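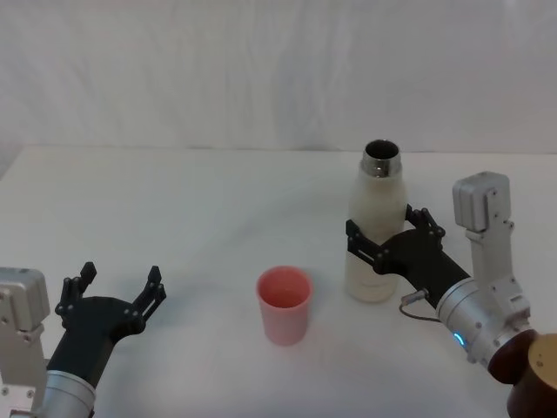 netwarden_k
The Campos port authority published its log review on Wednesday, and the numbers deserve a closer look than the press summary gave them. The review lists 1,158 flagged login attempts against the cargo scheduling system, of which 823 came through one vendor account. The authority calls this a "coordinated foreign intrusion." I read the whole annex, and the attribution rests on source addresses and time of day. The vendor account had no second factor. That part is on page one of the annex and absent from the summary.

pemu_line4
Attribution is never in the public annex. The national agency will have seen more than we have. I would not read the gap as proof of anything.

netwarden_k
Agreed that it proves nothing. My objection is to the minister asking for new interception powers on the strength of it. A reused password is fixed with an access policy.

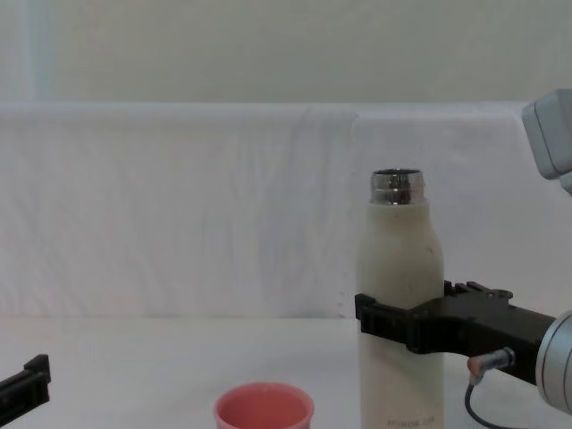

The same annex says the account belonged to Gernari, who maintain the crane telemetry. Their contract allows remote access at any hour with no session limit. Pemutthorpe had the same clause until November and dropped it after an audit.

trikex_user
Correction on Pemutthorpe. They kept the clause and put a jump host in front of it. I worked on the Trikex side of that rollout. Sessions are recorded and expire after 38 minutes idle.

netwarden_k
Thanks, I had only the audit abstract. Does the jump host cover the backup link too?

trikex_user
Not at first. It does now.

pemu_line4
So a control exists, it works, and Campos did not buy it. That still leaves the question of who was on the other end. 823 attempts on one account is not a bored teenager.

netwarden_k
It could easily be a script. 736 of them used the same password list in the same order - see table 4.
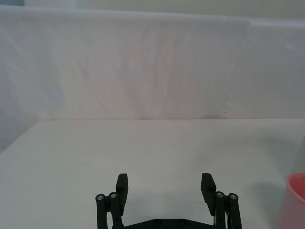 oldswitch
Table 4 counts retries as separate attempts, so I would not lean on the 736 either. The collector writes a new row each time the gateway drops the connection. Ask for the raw export before arguing about states or scripts.

pemu_line4
Has anyone requested it?

oldswitch
I filed for it. No reply yet.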